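The gray that finally won me over

I have been a beige person my entire adult life. Beige couch, beige rug, beige mugs, a beige dog for eleven years. So please understand what a big deal it is that I am writing a whole post about a gray work surface, and that I'm writing it with a huge grin on my face.

Some background for anyone new. Back in December I cleared out the little room behind the kitchen, the one that had slowly filled up with suitcases and a treadmill, and started turning it into a proper spot for sorting, wrapping and making things. Until then I'd done everything on the dining table, which meant packing up before every single meal. I lost more rolls of tape that way than I care to think about. The shelves went in first, then a lamp, and then I got stuck on the surface for months. I wanted something plain. Plain is so hard to shop for! Everything I looked at had a fake marble swirl, or speckles, or a grid printed on it in bright green.

I spent a long time going back and forth between two colors from Felura, a sandy one (of course) and a cool mid-gray. I taped the samples up by the window and walked past them for a couple of weeks. The sandy one looked lovely in the morning and like old oatmeal by dinnertime. The gray just stayed calm. My friend Laiba Tanoli came over for tea, looked at both for maybe one second and said "gray, obviously," and that was the end of the oatmeal.

What I love is how much easier it is to see what I'm working on. Pale wood especially. I have a wooden block with lettering burned into it, and on the old dining table, which is nearly the same color, it used to disappear completely. I once hunted for it through an entire podcast episode and it was right by my elbow. On the gray it practically glows, and you get to enjoy the grain, too. 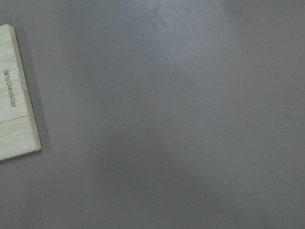
The block over on the left, and plenty of room to spare.

I know a lot of you are going to ask about glare, and yes, there's a soft bright patch when the light comes in from above. It doesn't bother me. My old glass desk threw light straight back into my eyes, and compared to that this is a dream. I do turn the lamp a bit when I'm doing anything fiddly, like threading ribbon through tags, and then I forget to turn it back and wonder why the bookshelf is so well lit.

The color changes during the day more than I expected, and I find that kind of wonderful. Sometimes there's a hint of lilac in it. Other times it goes warm, close to olive, and it looks as though I've swapped it for a different one. If you're matching paint or drawer fronts to a gray like this, please look at your sample in the shade as well as in good light. I picked my drawer pulls in a sunny moment and they're a touch too blue. I like them anyway.
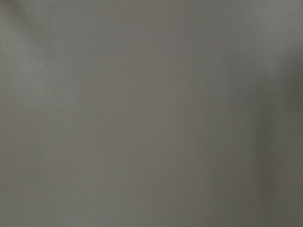 Up close, with the shadow down the right side and one tiny white speck.

Which brings me to dust! A plain mid-gray shows every pale little speck, and I've decided that is a point in its favor. On beige I only wiped things down when they were visibly awful. Now I give it a quick pass with a soft cloth before I start, it takes less time than boiling the kettle, and I haven't ended up with fluff stuck under a label in ages. I did try the spray from Tastudine that someone recommended in the comments. It smells amazing (fig, I think?) but it left streaks for me, so I've gone back to a barely damp cloth.

A few numbers, as promised to those who asked. I had set aside up to $400 for the whole room and came in at $283, including the lamp and the hooks. The shelves were secondhand and needed two coats of paint. I would have stopped at one, but the first color was a mistake and we don't need to discuss it.

Still on my list: a shallow tray for pens, something better than a cereal bowl for the paper clips, and a decision on the Kiani wall rail, which I have had in my cart since spring. If you own one, tell me whether it holds heavy scissors. I'd also love to hear what you keep out on your own work surface and what gets put away at night. I'm trying very hard to put everything away. So far the block gets to stay.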